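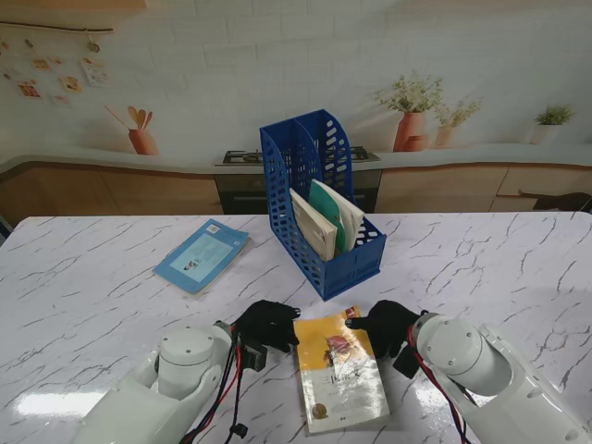 How to Plan a Robot Trial Without Losing Your Staff's Trust

Before you sign anything, write down what the job is today. I mean the job as people do it, which may not match the procedure binder. At Kakar, a records and book storage firm where I helped set up a trial, the binder said "reshelve returned items." The clerks were also checking spines, pulling out loose slips and catching books that belonged to another client. None of that was in the vendor's quote.

Step 1. Pick one task and keep it small

Putting books into an upright file holder is a fair place to begin. It sounds dull, and it is harder than it sounds. A book lying flat gives a hand very little to get hold of. Glossy covers shine under the lights, thicknesses vary, and the books already in the holder lean over into the space you want. Use your own books for the test. A demo done with the vendor's favorite hardcover tells you about that hardcover.

Step 2. Time the people first

Take 50 items and have a clerk do them at a normal pace, with the usual interruptions. Then have the machine do the same 50. Count every minute someone spends standing by, resetting a dropped item or restarting the software. Vendors like to leave that out - ask for it in writing.

Step 3. Say whose hours will change

Jean Pollock ran the returns desk during our trial and asked at the first meeting whether her hours were safe. The manager talked about "freeing people up for higher-value work." She asked which work, and he didn't have an answer. Have one ready. If you plan to cut a shift, say so before the trial starts, and don't ask the people on that shift to train their replacement as a favor.

Step 4. Write down the new chores

Two arms and two hands come with cables to keep clear and a table that can't be used for anything else. Somebody has to look after all that. Put it in a job description and pay for it. At Kakar it landed on the returns desk with no change in grade, and I still think that was wrong.

Step 5. Set a stopping point

We agreed on about 400 items, after which the clerks and the manager would each write a page on how it went. Let the clerks' page go to the same people who read the manager's. Agree beforehand what result would make you send the equipment back. If no result would, you are not running a trial, and your staff will work that out quickly.

Keep the old procedure in place until both pages have been read.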